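Two Arms, One Bag: Notes for the Club Evening
Thoa Đoàn, Cisturel robotics club, Katstead
January 4, 2026

Slide 1. Title
Say good evening. Wait until the people at the back have a chair.
My name is Thoa. I help the students of Cisturel with the two-arm project. I am not their teacher, and they correct me more often than I correct them.
Speak slowly. Last time I finished the first part much too early.

Slide 2. Where the project comes from
The club started with one arm, in October. It could pick up a block and put it down in another place. The students were happy for two weeks and then they were bored.
Ninh asked the question which gave us the project: why do people use two hands for a shopping bag? Let the audience think about this for a moment. Ask them to open an imaginary bag with one hand. Some will laugh, but everybody sees the problem – the bag moves away from you, or it closes.
Our task has the same shape. One arm takes care of the bag and the other takes care of the snack.

Slide 3. The Plasero challenge
Explain the rules shortly, because the parents do not know them.
A team has 5 minutes for one round. Each snack inside the bag at the end gives points. A torn bag gives zero for the round. If a student touches anything inside the enclosure, the clock continues and the team loses points.
There are six students in our team. Two operate, two keep the notes, two repair. They change places after each practice, also when they do not want to. (Pause here, the students will have an opinion.)

Slide 4. Why paper is difficult
This is my favorite part, so be careful with the time.
A block is the same today and tomorrow. A paper bag is a different object after every grasp. It gets a fold, the fold becomes weak, and next time the side bends in the wrong place. When the gripper presses from above, the opening becomes narrow. When it pulls from the side, the entire bag can slide.
The snack packages are also not easy. They are smooth, they have air inside, and the gripper must close enough to hold but not so much that the package jumps out. The students call this "the fish." Show with my own hand and the packet from my pocket. Do not forget to bring the packet!

Slide 5. How the students practice
We have a notebook with 100 attempts in it. Every line says who operated, which snack, what went wrong, in the student's own words. Read two lines aloud:
"Left arm too late, right arm waited, both waited."
"Good grasp, wrong direction, bag looked at the wall."
After attempt 70 they changed one thing. Before, both operators started to move at the same time. Now the left one goes to the side of the bag first and says "ready," and only then the right one comes down. It is a small word, but the notes became much shorter after it.
If somebody asks about the program: at this stage the students guide the arms themselves. Automatic movement is the plan for later. Do not promise a month.

Slide 6. What was hard for the people
Two operators must agree on what "left" means. Left of the bag, or left of me? They lost one full afternoon with this. Now there is a rule: left is the side of the left arm, always.
Cables also. A cable needs enough length for the highest position of the arm, and then in the low position it hangs in a big loop. The repair pair checks the loops before each round. I ask the parents to imagine vacuum cleaning with a very short cord.

Slide 7. At the bag
Leave this one on the screen and say little. Left arm at the side of the paper bag, right gripper pointing down over it. One small yellow-orange packet is on the floor, to the right of the bag. The bag with the rose was chosen by the students, I had suggested a plain one.
Tell that the bolts and stripes on the walls are decoration – at the school visit many children asked if the bolts are real.

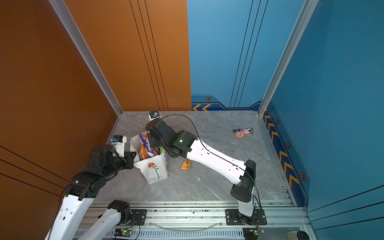

Slide 8. Questions and thanks
Thank the families for the snacks. Please bring more paper bags, with or without a picture on them.
First question goes to a student, not to me. Ninh has the microphone.
If they ask about the cost, say that I will send the list by mail.
Lights on before people stand up.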